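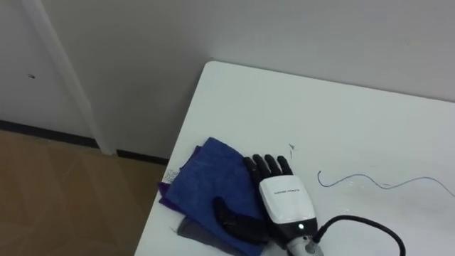

Leltport,一月

叠布工位的日常打理:手、线、桌面、布

手掌朝下搁在布堆上,四根黑手指往前伸,拇指弯回来压着蓝布,我们给这只手做保养基本都从这个姿势开始。手背朝上,白壳和下面那圈黑带都露着,指示灯看得清清楚楚,线缆从腕部出来往右绕一个大弯。想擦哪儿就擦哪儿,不用把手臂拧来拧去,舒服极了!

叠布这个工位我管了两个冬天,越管越喜欢。下面写的都是平时攒下来的小办法,有些是我自己试的,有些是 Ostap Kobzar 教的,还有几条是从 Fatmont 那边的工位抄来的(他们叠毛巾,我们叠抹布,差别没有想象中大)。想到哪儿写到哪儿,顺序别太当真。

开工前看一眼桌面

白桌面最大的好处就是藏不住东西。一根细细的蓝线、一小片灰色的碎屑,放在深色台面上根本看不见,放在白桌上一眼就能揪出来。我强烈推荐白桌面!Vornent 工位原来用的是深绿色的垫子,好看是好看,可是线头全躲在上面,后来也换成白的了。

清桌面的顺序是先捡后擦。先用手把线和碎屑捡走,长的线要顺着它的方向拎起来,别搓成团。碎屑用一小段胶带粘,指甲去抠容易把它推到桌边的缝里。捡完再用微湿的布擦,从靠墙那边往自己这边擦,最后擦桌沿。擦完等桌面干透再放布。

捡起来的线别顺手塞兜里就算了,看看它是什么。要是布上掉的纤维,扔掉。要是看着像电线皮或者扎线用的那种细线,就得去线缆那边查一圈,看有没有哪个地方松了。我在桌子下面挂了一个小盒子,凡是认不出来的都先扔进去,一周翻一次。翻盒子挺有意思的,上回 Nighat Jatoi 在里面认出了一颗指节盖上的小螺钉,我们找了好几天!

靠墙那一侧的地面也顺便看一眼。黑色踢脚线前面特别爱积绒毛,木纹地板颜色浅,绒毛反倒不显,蹲下来斜着看就有了。扫地放在擦桌子之后做,别反过来。

手指

每天收工擦一遍,够了。干的无绒布,从指根往指尖走,一根一根来。指节的缝里会卡绒毛,蓝色那种带点毛绒的布尤其厉害,用软毛刷横着刷两下,再竖着带出来。旧牙刷可以,但要挑软的,硬毛会把指节边上的哑光面磨亮,磨亮了就滑。

指尖单独照顾。圆圆的指尖是和布接触最多的地方,沾了油它就捏不住单层,老是一把抓起两层。我的判断办法特别土:拿一张复印纸夹在指尖和拇指之间,轻轻抽。抽得动但是有阻力,正好;一抽就走,该擦了;擦完还是一抽就走,该换指套了。

擦指尖用清水拧到不滴水的布就行。酒精我们试过,头几次特别好用,后来指套表面发硬,反而更滑,现在只留给白壳用。洗洁精千万别碰,残留的那层膜要好几天才磨得掉。

指套我们是每只用满 140 个小时就换。Sheldon Lemieux 管备件,他会在袋子上写好装上去的月份,你换的时候把旧袋子上的字划掉,别撕,他要留着对数。换完第一件事是空手张合十几下,让指套自己坐到位,再去碰布。

拇指要多看两眼

四根手指平平伸着的时候,毛病不容易看出来,拇指不一样,它平时就弯着,来回的行程也怪。布角最爱钻到拇指的弯里面去。检查的时候从侧面看,弯起来的弧线应该是顺的,哪一节突然比旁边更折,多半里面夹了东西。

夹了东西先别硬掰!让手慢慢张开,张到一半停住,用弯头镊子把纤维夹出来。夹不出来就把手腕稍微抬一点,换个方向的光再看。掰断过一次拇指外节的人(就是我)可以很负责任地告诉你,掰那一下省不了时间,等备件等了 11 天。

还有一个小窍门,拇指别长时间压在同一个布堆上。午休的时候我会让手回到待机位,或者至少垫一块薄布,压久了布面会有一道弯弯的印子,下午叠出来的第一叠不平整,看着心里难受。

白色外壳和指示灯

白壳亮亮的,看着就高兴,但是也真爱留指纹。干布擦圆弧的地方,遇到手印再用一点酒精。壳上有一行小字,擦到那里轻一点,别来回蹭,字蹭没了以后报修还得爬到后面去翻编号。

下面黑带里的小灯是我每天最先看的东西。我们这台的规矩是:灯亮着、颜色白里带绿,就可以往下走;不亮,先查线;换了别的颜色,去翻贴在柜门里面的那张表。表是 Marta Sirko 做的,她把每种颜色下面都写了第一步该干什么,只写第一步,特别聪明,慌的时候谁都读不进去三行字。

灯周围容易有一圈灰,用棉签转着擦,棉签要干的。

灯亮也不代表手可以随便碰。擦手指之前先在控制屏上切到保养模式,再按下急停,然后轻轻推一下食指确认它没在出力。就这么几秒钟,每次都做,哪怕只是捏走一根毛。

线缆怎么绕

腕部那根粗黑线,是整个工位里最需要好好对待的东西,我能讲一下午。

它从灰色的金属接头旁边出来,我们让它往右走,在桌上绕一个宽宽的弯再下去。弯要大。线粗,弯小了它自己会弹,弹来弹去受力的全是接头那里。我拿饭碗比过,弯比碗口还小就太紧了,理想的是比餐盘再大一圈。

绕右边也是试出来的。布堆在左边,线也走左边的话,手一收回来,线就把最上面那块布的边角扫起来。换到右边以后,布角整整齐齐,那天我高兴得把 Ostap 从隔壁喊过来看。

别拿扎带把线勒死在桌腿上。用魔术贴,松松地扣一圈,能塞进一根手指。桌沿有棱的地方包一段软管,每个月把软管转四分之一圈,让磨的地方换一换。接头本身用手转一下,不该晃;要是晃,按规定力矩拧,别凭手感。Shevchuk 工位有一位手劲大的同事(不点名了,他自己会看到这里),凭手感拧过一次,接头牙都花了。

每周把线从头到尾捋一遍,闭着眼睛捋。真的,闭眼比睁眼灵!鼓包、凹坑、发粘的地方,手指头一下就知道。

布堆怎么放

现在练习用的那一叠从上往下是蓝、紫、灰,都是折好了的。颜色不同是为了好认,它一次抓起两块,隔着屋子都看得见。最上面永远放颜色最鲜的,我们放宝蓝。

放的时候顶布的折边朝哪儿要统一。我们统一折边朝手,开口朝外,手指从折边那头过去,布不会散开。人放布总会放歪,边角有褶有翻都正常,不用抹得像酒店床单那样平。太平了反而没意思,它迟早要碰到乱的布。但是三块布的边别完全对齐,让下面的颜色露出来一条,既方便它找边,也方便你数。

标签是个讲究的事。带白色小标签的布,标签最好朝桌子外侧,别压在手要下去的位置。小标签又硬又滑,指尖踩到上面就会打滑,然后它就把标签当成布边去捏,捏起来一看,整块布都吊在标签上晃!朝外放就好多了。唯一要注意的是别让它垂出桌沿太多,走过去衣服会挂到。

新布一定先洗再上桌。新布掉毛凶得很,洗一遍、抖一遍,指节缝里的绒毛少一大半。洗的时候不放柔顺剂,理由和洗洁精一样,滑。

位置校一校

每天第一叠之前,我让手走到布堆上方停一下,看四根指尖是不是刚好越过布堆的上沿,落到白桌面上一点点。指尖够到桌面,它才能从底下把边挑起来。如果指尖还停在布上,先别改程序,先看布堆是不是往前挪了。十回有九回是布。

确认布没动,再看桌子。我们的桌子不固定在墙上,扫地的人一顶,它就转过去一点。我在地板上贴了四个小角,桌腿对进去就行。胶带要选颜色浅一点的,贴在木纹地板上不刺眼,撕的时候顺着木纹方向慢慢撕。

布没动,桌子也没动,那就老老实实重新示教一次零点。流程在柜门里面,Marta 那张表的背面。做完以后空跑一轮,再用最旧的那块布跑一轮,都过了才算完。一轮是 96 次抓放,听着多,泡杯茶的工夫看它一下一下地叠,特别解压。

顺带说一句,校位置的时候关掉桌子正上方的强光。白桌子反光厉害,靠墙那边带一点柔和的灰影是最好的状态,看布边最清楚。

常遇到的几种小毛病

一次抓起两块布。先擦指尖,再看布是不是太潮。梅雨天布会互相粘,拿到别的屋里晾半小时。

抓到一半掉了。看拇指里有没有夹东西,看标签是不是在手下面。都没有,做一次夹纸的测试。

手回来的时候布角被带起来。看线,多半是有人动过那个弯。把弯重新放大,往右摆。

手指张开有沙沙的声音。一般是绒毛,刷。刷完还响就停机,记下来是哪一根,写到本子上等 Sheldon 来,别自己加油。这只手不吃油,加了油灰全粘上去,越弄越糟。

灯闪一下又好了。别当没看见,记时间。闪第二次就查接头。

本子

柜子旁边吊着的那个本子,请大家接着写!写得乱没关系,Nighat 画的那些小手我特别喜欢,哪根手指出了问题就把哪根涂黑,翻页一看就明白,比文字快多了。现在写到 146 页,新本子在第二层抽屉,封面我已经贴好工位名了。

写的时候带上三样:什么现象,当时用的哪块布,你做了什么。没修好也写,没修好的最有用。上个冬天那次指尖打滑,就是翻到前面 Ashok Kushwaha 记的一句“换了洗衣液”才想明白的,我们对着指套折腾了两天,问题在洗衣房。

东西放哪儿

软毛刷、弯头镊子、干的无绒布、棉签,放第一层抽屉左边的白盒子。指套和指节盖在 Sheldon 那里领。酒精在水槽上面的柜子,用完拧紧。胶带用掉一卷就在门后的纸上画一道,我每个月底统一买。

Fatmont 的同事下个月过来看线缆的绕法,到时候桌面保持平时的样子就好,不用特意收拾,把捡线头的小盒子也留着给他们看看,他们那边还没有呢。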